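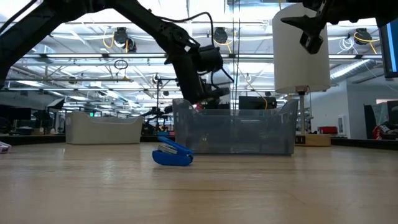 Blue stapler and translucent bin on a light wooden tabletop

Korner Desk Range by Stavandale

Tabletops, legs and small storage for home offices and shared workrooms

The Korner is a plain rectangular desk sold in parts. You choose a top, choose a set of legs and add storage if you want it. All tops fit all legs, including the older Godoy legs we sold before the range was renamed, so a worn top can be replaced without buying a whole desk.

Tops

Tops come in ash, birch and oak, finished with hardwax oil. The oil leaves the surface matt and can be patched at home with a cloth. Lacquered tops are made to order and take longer - please ask before placing the order, as they can't be returned once cut.

Edges are lightly rounded on all four sides. A cable hole can be drilled at the back left, back right or centre. We don't drill holes in the front half of the top.

Legs

The standard legs are powder-coated steel in black, white or grey. Feet adjust by up to 20 mm for uneven floors. The bolts go into threaded inserts already set into the underside, and the only tool needed is the hex key in the box.

Height-adjustable legs are due back in stock in February. They are manual, with a pin and a row of holes, and should be set before anything is put on the desk.

Storage

Puto bins are open-topped and made to sit on the desk or on the shelf below it. They are sold singly. They can be washed in warm water with washing-up liquid but shouldn't go in a dishwasher. Lids are sold separately and fit the two larger sizes only.

The under-desk drawer runs on metal runners and holds A4 paper flat. It can't be fitted to a top with a centre cable hole.

Sizes

Small top: 1,000 mm wide
Medium top: 1,039 mm wide (made to fit alcoves in older terraced houses)
Large top: 1,533 mm wide
All tops are the same depth and thickness. See the drawing sheet for fixing positions.

Care

Wipe up spills when they happen. Use a damp cloth for ordinary cleaning and dry the top afterwards. Don't use bleach, cream cleaner or furniture spray on an oiled top. Re-oil once a year, or sooner if the wood starts to look dry where your arms rest. Pale woods darken a little in daylight, so move lamps and trays from time to time in the first few months.

Delivery and returns

Small and medium tops go by ordinary courier. The large top goes on a pallet and is delivered to the kerb, so you will need a second person to bring it in. Unused parts can be returned in their original packing. Drilled tops are not returnable unless faulty.

For trade orders, matching an existing top or help with Godoy parts, contact Mariama Addo in the sales office. Please have your order number ready, or a photo of the label on the underside of the top.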